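Midholm Under-Sink Water Filter, Two-Stage
Section 4: Installing and Replacing the Cartridges
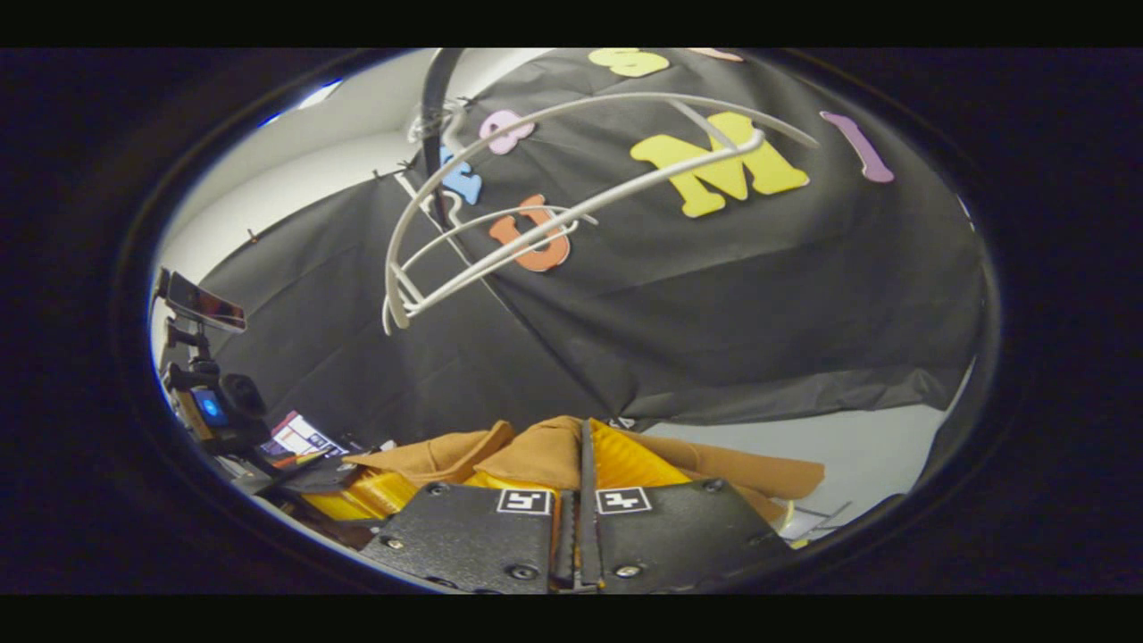
This section covers fitting the cartridges for the first time, flushing the system, and routine replacement. Mounting the bracket and connecting the supply tee are covered in Section 3. Complete all of Section 3 before you continue.

The two housings are identical on the outside. The housing nearest the inlet holds the sediment cartridge (white end caps). The housing nearest the outlet holds the carbon block cartridge (blue end caps). Do not swap them. A carbon block fitted in the first position clogs early and is not covered by the cartridge warranty.

4.1 Before you start

Have the following within reach:
Housing wrench (supplied)
Bucket, 2 gallons or larger
Clean cloth
Silicone grease, food grade
New O-rings, if the old ones are flattened or nicked

CAUTION: Use silicone grease only. Petroleum jelly and other petroleum products swell the O-rings and cause leaks.

CAUTION: Connect to the cold water line only. Do not operate the unit where inlet pressure exceeds 80 psi. Install a pressure regulator upstream if needed.

4.2 Opening the housings

1. Close the supply valve by turning the lever until it is at a right angle to the pipe.
2. Open the filter faucet and leave it open until the flow stops.
3. Press the red button on top of the manifold to release the remaining pressure. Hold it until no more water comes out.
4. Place the bucket under the housings.
5. Fit the wrench over the first housing from below and turn it clockwise as seen from above. Once the housing moves freely, remove the wrench and finish by hand.
6. Lower the housing straight down. It is heavy when full.
7. Repeat for the second housing.

Note: If a housing will not turn, check that the pressure has been released. Do not strike the wrench or extend it with a pipe.

4.3 Fitting the cartridges

1. Empty the housings and wash them with mild dish soap. Rinse well. Skip the soap if the housings are new.
2. Remove each O-ring and wipe both the ring and its groove.
3. Apply a thin film of silicone grease to the O-ring and press it back into the groove with a finger. It must lie flat all the way around.
4. Remove the plastic wrap from the cartridges. Hold them by the end caps.
5. Stand each cartridge in its housing, centered on the raised post in the base.
6. Lift the housing to the manifold and turn it counterclockwise, as seen from above, until it is hand tight.
7. Turn each housing a further one-eighth turn with the wrench.

CAUTION: Overtightening can crack the housing collar. A cracked collar may not leak until later.

4.4 Flushing

1. Open the filter faucet.
2. Open the supply valve slowly, over several seconds. Air will sputter from the faucet.
3. Close the faucet and check both collars and all fittings with a dry cloth.
4. Open the faucet again and run the water for 8 minutes. Discard this water.

Gray or black water during flushing is carbon dust and is normal. Cloudy water that clears from the bottom of the glass upward contains trapped air.

4.5 Replacement schedule

Carbon block: every 400 gallons.
Sediment: together with the carbon block, or sooner if flow drops.

Write the date of each change on the label inside the cabinet door. In areas with heavy sediment, inspect the first cartridge in March, when spring runoff can shorten its life.

Units sold under the Brendine name use the same cartridges. The older Drekell single housing does not; its cartridge is shorter and will let water bypass the seal.

Section 4 revised 04/06/2020, F. Riquelme.
Continue to Section 5: Troubleshooting.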